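Subject: Re: [handheld-grippers] Foam pads or bare fingers?
List: handheld-grippers

Hi all,

> We're about to order a second set of fingers for our hand-held unit and
> can't decide between the plain ones and the ones with pads stuck on the
> inside faces. The plain ones close more evenly, but they drop anything
> smooth. Has anyone run both for more than an afternoon? Also curious
> whether the Nodau controller is worth the money over the Brumska one if
> you only need open, close and a width reading.

I've been going back and forth on this exact thing since June, so you get the long answer (sorry!).

Short version: pads, yes, but budget for replacing them. I ran plain fingers first, same tool, same camera mount, same bunch of objects off my kitchen shelf. Anything with a flat side was fine. Anything round and glossy just squirted out the front the moment I tilted my wrist. I squeezed harder, which bent a paper cup and did nothing at all for the glass jar.

With pads on, the glossy stuff mostly stays put. I did 9 lifts per object with each set, and the jar went from 3 good ones to all 9. The cup was less dramatic, 4 good lifts with the plain fingers and 9 with the pads, and no more crushed rims. I know that isn't a real study, but it was enough for me to stop arguing with myself.

The downside is that soft pads pick up every bit of dust on the bench, and the corners go ragged. I wipe mine with a damp cloth before a session and let them dry while I set up the laptop. When the lower edge starts to fray I leave it a while longer than I should.
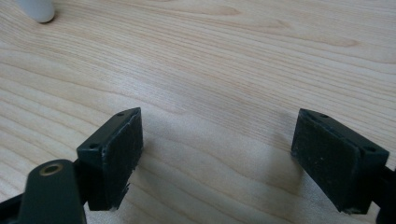

The other thing to watch is your width reading. Pads squash, so "closed" on an empty gripper and "closed" on a thin card come out almost the same number. I zero mine with the fingers just touching and then never trust the last bit of travel. If you swap pads, zero again! I forgot once and had to throw out a whole evening of recordings.

On controllers: I've used both, and for open, close and width I'd save the money and get the Brumska. My log from the last long run has 1,875 width samples in it and no gaps. The Nodau has a nicer connector and a much better manual -- that's really what you're paying for. If you think you'll want force control later, then okay, maybe.

I have not tried the Urdale fingers, the ones with the ribbed rubber molded in. If somebody here has a set, I'd love to know if they hold up on glass and whether the ribs leave marks on softer stuff. Same question for anybody who has bought pad sheet from Kırmızıgül and cut their own. Does the adhesive peel off clean, or am I going to be scraping screw holes with a toothpick?

Happy to send my object list and the spreadsheet off-list if you want to run the same lifts on your end.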